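Clyde Ruiz-Ortega
Jul 10, 2022

A thread on hand-held grippers and the claim that we can collect our way out of the manipulation problem. I've been doing this since June and I have complaints.

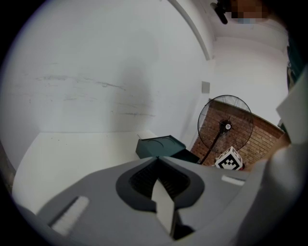
The pitch goes like this. Robots are expensive and slow to drive by hand, so skip the robot. Give a person a gripper with a camera on it, let them do the chore, record everything, train on it. Cheap, portable, anyone can do it. I believed maybe two thirds of that going in.

Cheap, yes. I'll give them cheap.

"Anyone can do it" is where I got off. We have 532 demonstrations of one task in the Gisville set. I've watched every one. A good chunk of them are a person fishing for a grasp, giving up, and trying again from the other side. Those got labeled as successes. The object did end up where it was supposed to go, so technically, fine.

What does a model learn from that? My guess is it learns to fish.

Dolores Lindgren argues the retries are gold, you want recovery in the data. Sure, if the person is recovering from a mistake a robot would make. People make people mistakes. They get bored and swing the wrist around. A robot arm can't even reach half those poses.

Which brings me to filtering. We run every recording through a check for whether our arm could follow the path. The number that fail is embarrassing and I've been asked not to post it until the write-up is done. Ask me again later.

Then the camera. It's a fisheye, so it sees a huge amount of room, and people sell that as a feature. More context! But the room is the same room every time. Same wall, same table, same junk at the edges. I would bet money that our first policy was navigating by the background.

I did bet money. Aníbal Valderrama moved the table over by a couple of feet and we ran it again. It went from decent to hopeless. He still owes me lunch.

So now everyone says "diversity." Great. The plan for the Dimstead round is 2,000 demonstrations across 3 sites. Sounds like a lot until you notice that's 3 backgrounds. Three! I could memorize three rooms and I'm not a neural network.

Birdie Benavides suggested fewer repeats and many more places, ten tries in each and move on. I think she's right. It's also miserable to do. Every new place means setting up the tracking again, and a bad calibration can spoil a whole afternoon without showing up in any plot you thought to make.

The reply I always get is that scale smooths all this out. Maybe. I have yet to see the curve. I've seen a curve with four points on it and a very confident line drawn through them.

Things I'd want before believing the next big number: how many people collected it, how many rooms, how many clips were thrown out and by what rule. Ustyna Holovko put all of that in the Carnach notes and it took her one page.

And please test somewhere you didn't collect. A hallway. Your kitchen. I don't care.

I'm collecting again tomorrow, by the way. Same task. If you have a spare room near Gisville that looks nothing like a lab, my messages are open.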